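Reviews > Automation > Methods & Software
Last updated: November

If you've ever spent an afternoon pulling parts out of old desktop computers, you already know how much of the job is feel. You press, you wiggle, you back off a little, you try again from a slightly different angle. That's why I was so curious to spend real time with Tallness, the learning method from the small group at Hunbridge, which claims it can pick up that kind of touch from a fairly modest pile of human demonstrations. I've been meaning to write this one up for a while (sorry to everybody who emailed!) and I'm happy to say it was worth the wait.

A bit of background first. Tallness is a training recipe, so there's nothing to unbox. You show the arm a task by guiding it by hand, the software cuts each demonstration into short contact phases, and the policy learns where to put the gripper and also how hard it should be willing to push once it gets there. The last part is what sets it apart from Omon, which I reviewed last year and still like very much for plain pick and place work. Omon is all about position. Ask it to loosen something that's sitting in a tight slot and it tends to go to exactly the right place and then just stay there, bless it.

The Hunbridge paper reports results from 343 trials on desktop disassembly, covering memory modules, expansion cards and drives. Angus Katene, who wrote most of the code, was kind enough to answer my long list of questions, and he was very open about which of those trials went badly. Cards were the strong point. Memory was close behind. Cables were the weak one, and he told me he'd rather people heard that from him than found it out on their own bench. 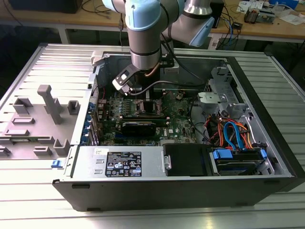
Setting it up took me two evenings, and most of the first one went to the force calibration, which the manual covers in a single cheerful paragraph. Please don't rush it! I did, and my first policy was so timid that it would brush against a card and retreat as if it had been scolded. Once I redid the calibration properly, with the same gripper fingers I meant to use later, the whole thing came to life. I gave it some 20 demonstrations for expansion cards and let it train overnight, and by morning it was rocking a card back and forth before lifting, just the way I do it myself. I may have called my wife in to look.

Now for the grumbles. Switching to a different make of case still means new demonstrations, and the paper is a little quiet on how many. Anything with a latch that has to be held open while you pull is hard for a one-armed setup, and the method has no good answer for that yet. The logging tool, Akanda, comes bundled and is lovely for replaying a failed attempt next to its force trace, but it eats disk space like you wouldn't believe, and the option to thin out old logs is buried 2 menus deep under a heading I would never have guessed.

I'd also have liked to see a fairer comparison in the paper. The baseline policies were trained on the same demonstrations but without any tuning of their own, and I suspect Omon could have closed part of the gap on the easier parts with some care. I don't think it would change the ranking for cards, going by what I saw at home, but I'd love to see somebody run it.

So, who should try it? If you already have an arm with decent force sensing and a job full of slots, clips and snug fits, I'd say go ahead, and set aside a weekend. If your work is mostly moving loose things from one bin to another, stay with what you have. I'm keeping Tallness on my own bench through the winter, and drives are up next, as soon as I've cleared out those logs.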